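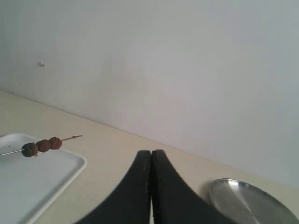 An afternoon at the Zirkeck open day

Search this blog Go

I went to the open day at Zirkeck in June. The building is a former bakery warehouse, and it took me 24 minutes to walk there from the train, mostly along a road with no sidewalk. Admission was free. They gave me a sticker with my name on it and a floor plan with the rooms numbered in no order I could work out.

I had come for the food handling demo, which was at the far end past the packaging machines. Heike Stüber runs that bench. The job is to take a skewer off a tray and move it to a metal plate. A person does this without looking. For the arm it is a whole project, and Heike has been at it for most of a year.

She talked for a while before starting. Her group began with blocks, then bread rolls, and moved to skewers after a catering company called Branomura asked whether it could be done. The thin stick is the hard part. If the fingers close a little off center the skewer turns in the grip, and then the food end swings down and drags on whatever is under it. 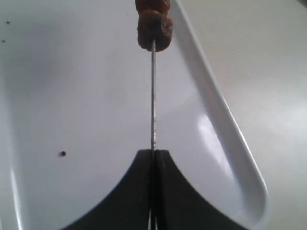

I asked why they don't just grab the food. Heike said they tried that first and it left dents. With the stick you have less to hold but you can squeeze as hard as you like. She also said the view from the wrist is the one she trusts, and that the side view is mostly good for showing visitors what is going on.

The tries are all logged. They had 2951 in the log that morning, going back to the first blocks. I didn't ask how many of those were good ones and she didn't offer a number. She did say that the pale tray on a pale table gave them trouble early on – the software kept losing the rim.

There was room for 14 people along the rope and I stayed through two groups. A boy in the second one wanted to know if it could feed him. No.

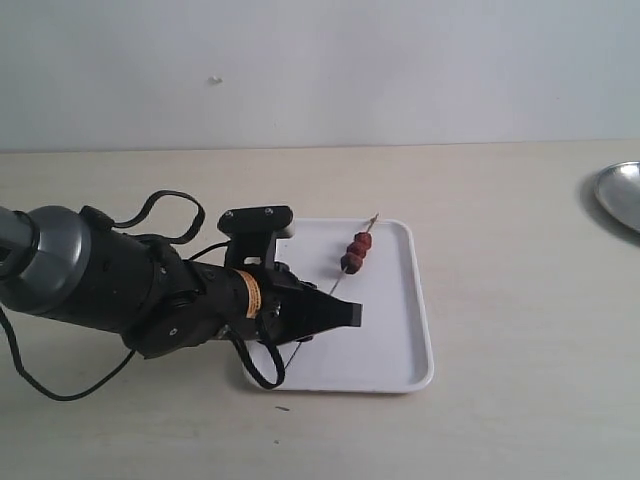 Wolfram Reinholz

After that I looked in on the Ehlers room, which was conveyor belts and very loud, and then the Skivance talk upstairs. The talk was set up with 200 chairs and most were taken. It was all about warehouse software and I left before the end.

Coffee was in the yard. If you go next year, do the demos first and skip the talks. Heike said the bench will be there again, probably with soft fruit.

Comments (3)

marlene_k: Was there parking? Last year we ended up on the grass.

Wolfram: I came by train, so I can't say. There were cars on both sides of the road.

dpt: We use tongs at work and still drop them.

Last updated in June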